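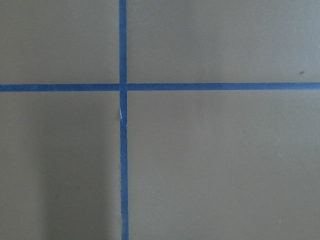
Bench cell FAQ: the wrist camera and the blue cross

Last updated Jan 9, 2019

What is the cross for?

It is the reference for the wrist camera. The arm goes to the check pose, the camera looks down at the bench, and the software compares the place where the two strips meet with the place stored at the last calibration. If the two differ by more than 2 mm, the cell won't start a job.

How often should I run the check?

At the start of each shift, after any knock to the gripper, and after every 800 cycles. The counter is on the Kartha screen, under Service.

Does the cross have to be in the middle of the view?

No. Left of centre and a bit high is fine, as long as all four arms of the cross run out of the view. The strips don't need to be perfectly square to the camera either. A slight lean is stored with the reference and does no harm.

The tape has small nicks and a wrinkle in it. Do I need to replace it?

Not if they are away from the crossing. The software reads the long edges of each strip and ignores short breaks. Replace the tape if an edge has lifted at the crossing itself, or if you can no longer see the edges of the upper strip where it passes over the other one.

Which tape do I use?

The blue roll in the Winside drawer. Don't use the clear or the shiny sort, as the lamp reflects off it and the check fails.

How do I lay a new cross?

Put the cell in Hold and move the arm to Park. Peel off the old tape, wipe the bench with a dry cloth and lay the left-to-right strip first. Lay the other strip over it and press both down from the crossing outwards. Wait 20 minutes before running Store Reference – fresh tape can creep a little.

Can I patch a worn length instead?

Yes, near the ends. Line the new piece up with the old edge as well as you can. A small step or a change of shade there will not upset the reading.

There is a shadow on the bench. Does it matter?

A soft shadow beside the tape is normal. One with a hard edge across the crossing is a problem, so check that the Mallo lamp hasn't been turned.

What about specks?

Specks on the bare grey are ignored. Wipe them off when you next clean. Anything sitting on the tape should come off before the check.

The check failed. What now?

Run it again. After 2 failures in a row, look at the camera bracket screws and the lens. If both are sound, leave the cell in Hold and call Emlyn Prydderch. Do not store a new reference to clear the fault.

Does this apply to the Pernell cell?

No. That one has a fixed camera and its own page.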